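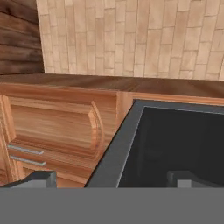 One of the door staff told us afterward that the line had moved fine until the second bus came, and that two people checking wristbands would have solved it. We agree, and that comment shaped most of the changes suggested in this report.

Our project was to plan and run a fundraising costume night for the Zurau student radio station. The goal was to sell 200 tickets and bring in enough to replace the old mixing desk. We had the back hall at Skultness from 9 p.m., with 3 hours before that for setup.

Planning

We started in August. The hall was free to us on the condition that we cleaned it ourselves and kept the side exit clear. Zevard lent the sound system and asked only for their name on the poster. Ignacio, the bakery across the street, gave us trays of rolls at cost. Tickets went on sale online and at a table in the cafeteria. The online page worked from the first day -- the cafeteria table did not sell much until we put the costume prizes on display.

The night

Setup ran late. The speakers came on time, but the extension cords were too short to reach the stage, and one of us had to go back to campus for longer ones. Doors still opened at 9. Most guests came in two groups, matching the bus times, and the second group waited outside much longer than the first. The costume contest was moved back so they would not miss it.

Results

We sold all 200 tickets. After costs, the money covered 80 percent of the price of the desk. The station paid the rest from its own budget.

What we would change

Put two people at the door and give them separate guest lists. Measure the cord runs at the first site visit. Print fewer posters -- most of our buyers used the online page. Cleanup should also have its own crew, as the setup team was too tired to do it well and had to come back the next morning to finish the floor.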